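How to Sort Out a Sock and Beanie Drawer Without Buying Anything

Posted by Delali Opoku, September 20, 2023

I have read a lot of advice on folding socks, and most of it seems to be written by people with eight pairs, all the same colour. I have tried the standing-up method, the knotting method and a set of Plenuline drawer dividers that cost more than the socks did. What follows is the bit that survived a winter in our house. It won't change your life.

What you need

One open box, wooden if you have it, because cardboard goes soft at the corners. Mine used to hold kindling. Sand off any rough bits first, as knits snag on splinters and a pulled thread in a ribbed cuff never really goes back.

Step 1. Tip everything out

Yes, everyone says this. In this case they're right. Put anything without a partner to one side and give it until the next wash. After that it's a dusting rag.

Step 2. Split thick from thin

Don't bother sorting by colour. You'll keep it up for a week. Thin cotton socks can stay flat in the drawer, where they behave themselves. The box is for the thick stuff: ribbed wool socks, bed socks, beanies.

Step 3. Roll loosely

Lay one sock on the other, start at the toe and roll towards the cuff. Stop there. The usual trick is to turn the cuff back over the whole bundle, and I'm not convinced it does anything except stretch the ribbing. Tadeo Rivadeneira, who taught me to knit and has strong views on cuffs, says he's never seen proof either way. I leave mine unturned and they look no worse for it.

For a beanie, fold the brim up once, fold the sides in and roll from the crown.

Step 4. Put them in and leave them alone

Bundles will slump. The photos in the magazines show tidy little bricks, and I suspect those are pinned. A soft knit sags as soon as you let go of it, and that's fine as long as it stays in one piece when you grab it.
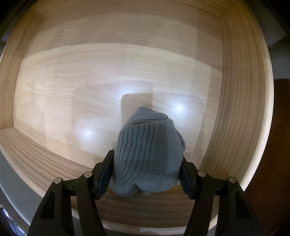

Soft grey-blue rib in the pale wooden box, folds going where they like.

Step 5. Don't overfill

If you have to press down to fit the last one in, take two out. I ignored this in April and spent ten minutes hunting for one bed sock.

What about lavender bags? I've used them and I've gone without. The drawer smelled nicer with them. As for moths, I couldn't tell you.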